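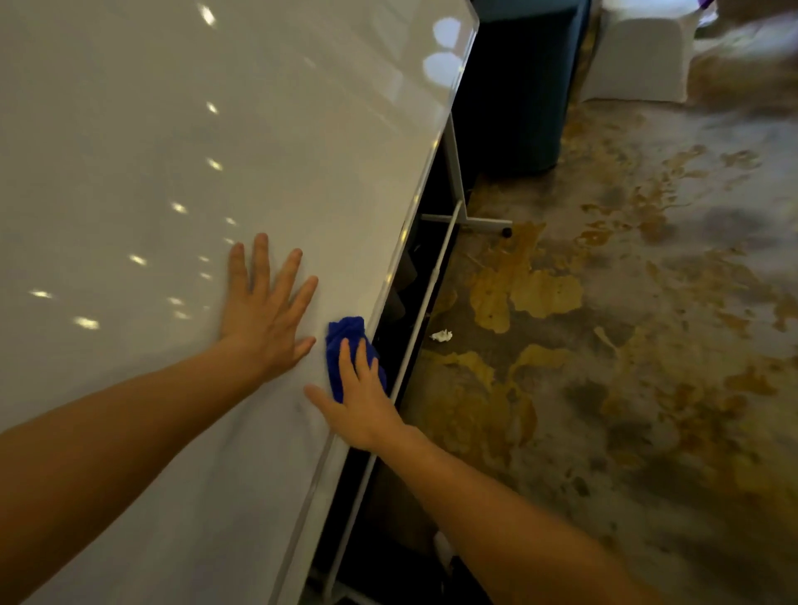 *Figure 1. Wiping down the whiteboard with a blue microfibre cloth, left hand steadying the board.*

# Teaching Breka to clean a whiteboard

Term project report, Robotics Club, Medine campus

## What we set out to do

Breka is the club's two-armed robot. Last year's group got it to stack cups and sort blocks, all on a flat table. We wanted a job with a tilted surface and some real contact force, so we chose whiteboard cleaning. The goal was for Breka to hold the board steady with one hand and wipe the surface and rim with the other.

We split the work into demonstrations, training and testing. Most of this report is about the demonstrations, which took up most of the term.

## Recording the demonstrations

Each demonstration was done by a person, recorded from head height so the view is close to what Breka's own camera gets. We used a whiteboard on a wheeled stand and tilted it back so the surface faced upward. Breka can't reach the top of the board when it is upright.

We wrote a short set of rules after the first afternoon:

- Left hand flat on the board before the cloth touches it, fingers spread.
- Cloth bunched in the right hand, not folded.
- Surface first, then the metal edge.
- Both hands stay in view the whole time. If one leaves, stop and start again.
- Sleeves up past the wrist.

The cloth rule caused the most argument. A folded cloth cleans better, but Breka's fingers can't refold it once it slips. A bunched cloth can be picked up any way round.

We recorded 133 demonstrations and kept most of them. The ones we threw out were nearly all because the stand rolled. Locking the casters fixed that, and it should have been on the setup sheet from the start.

## Glare

The board is glossy and the overhead lights show up in it as bright spots and streaks. In Figure 1 there is a band of them right beyond the fingertips. Our first model treated these as marks and kept scrubbing them.

We tried turning off half the lights, which made the hands too dark. What helped was changing the angle of the board between sessions so the reflections moved. After retraining on the mixed angles, Breka mostly left them alone. Faint smudges are still a problem. They are hard for us to see in the recordings too, so labelling them was slow.

## Training and results

Labelling was done in Magsi, and training ran overnight on the shared computer. We trained 3 versions. The first used the early recordings only, the second added the new angles, and the third added extra recordings of the edge.

For the final test we drew a marker line on the board and gave Breka one try at each of 9 positions. The third version cleared the line at 8 of them. The miss was in the far upper corner, where the arm ran out of reach and the cloth lifted off.

Edge wiping is less reliable. Breka presses too hard on the rim and the board tips on its pivot. The left hand is meant to stop this, but it tends to come up early.

## What is left to do

- Add a force limit for the right arm.
- Record more demonstrations where the left hand moves partway through.
- Try a second board with a different finish.
- Move the recordings from the club laptop to the Daditen drive, with the setup sheet in the same folder.

The club plans to pick this up again in February. The cloths are in the top drawer and need a wash before then.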